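Keep the Paperback Manual on the Shelf

By Renata Olszewski

The Lullstead Technical Library will decide in December whether to move its programming collection entirely to licensed electronic access. The proposal would clear 56 feet of shelving on the second floor. It deserves a careful hearing, and it should be declined.

The case for removal is familiar. Technical books date quickly, and the 300 titles under review were borrowed less often last year than the year before. Loan records, however, do not count the reader who takes a manual to a desk, works beside it until closing at 8 p.m. and returns it to the cart. Osian Nicholas, who supervises the evening desk, has asked that such use be measured before any title is withdrawn. His request is reasonable.

Language is a further concern. Much current instruction in software is published in Chinese, and many of our readers study in it first. The licensed package offered by Hirnard contains 3 Chinese-language titles.
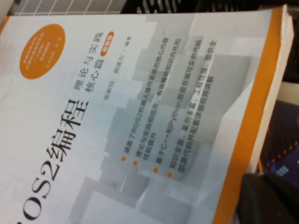 Photo: Lech Gajewski

A paperback on ROS2 programming, subtitled in Chinese "Theory and Practice" and "Core Volume," puts its main points in a bulleted list on the cover. A reader at the shelf can judge in a moment whether such a book is suitable. A catalog search seldom allows as much.

The library should weed its outdated editions, as it always has. It should also keep a yearly budget for new printed manuals, in every language its readers use.

Related items
Colette Tanguy: What the Ouazzani Bequest Requires of Us
Evening Hours at Lullstead: A Reply
Nii Akolgo: Shelving Costs and the Grundden Annex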